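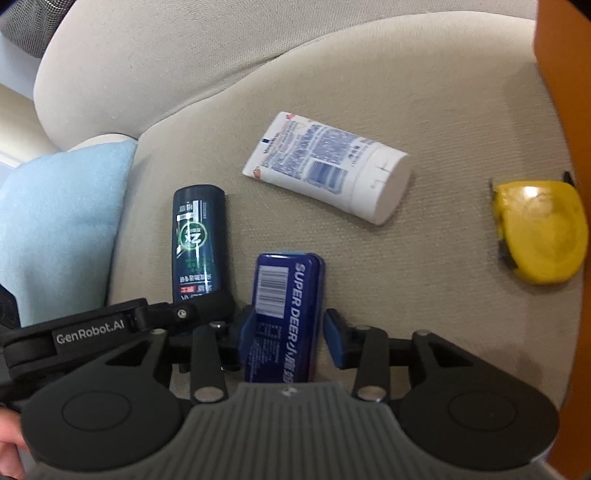 4. Clearing the seat

By now you have assembled the Wunda shelf unit (steps 1 to 3) and, like every household we have met, you have put everything meant for it on the nearest chair. A tin, a bottle and a tube on a fabric cushion are the usual opening position. Work through the steps in order and you should have your seat back before the kettle boils.

4.1 Start with whatever is standing up. A tall tin on a soft cushion is living on borrowed time. Hold it by the sides, lift straight up, and put it on the middle shelf with the name facing out. If the tin says SUPER DEER, you want to be able to read SUPER DEER.

4.2 Pick up any bottle that is lying down. Check the cap is tight before you tilt it, then stand it in the Pillar rack at the left end of the bottom shelf. The rack takes bottles up to 200 mm tall. Taller ones go beside the rack, where they will look superior.

NOTE: Bottles can be stored on their sides in the Olum tray (sold separately, naturally). Do not use the tray for anything with a cap you have doubts about.

4.3 Deal with the tubes. Stand each one on its cap in the front cup, crimped end up. A tube that has been flattened may lean. Let it lean against its neighbour.

4.4 Run your hand down the back and sides of the cushion. You will find something. It is not covered by this manual.

CAUTION: Do not stand on the seat to reach the top shelf. The cushion will move and so will you.

CAUTION: Maximum load is 19 kg for the whole unit, spread evenly. Bottles are heavier than they look, so keep them low.

4.5 Turn labels to the front and leave a finger's width between items. Barcodes go to the back - you have already paid.

4.6 Brush the cushion and turn it over. If the other side is worse, turn it back.

If something doesn't fit

The middle shelf has two positions. Lift it off its pegs, move the pegs to the upper holes and set the shelf back down until it clicks. This gives you 129 mm of clearance above it. If your tin still won't go in upright, lay it flat, label up, and accept a small loss of dignity.

Units bought before October came with the older Escobar pegs, which are grey and do not click. They hold perfectly well. Press down on each corner and check for wobble before loading.

Go on to section 5, Fixing the unit to the wall. Yes, you do have to.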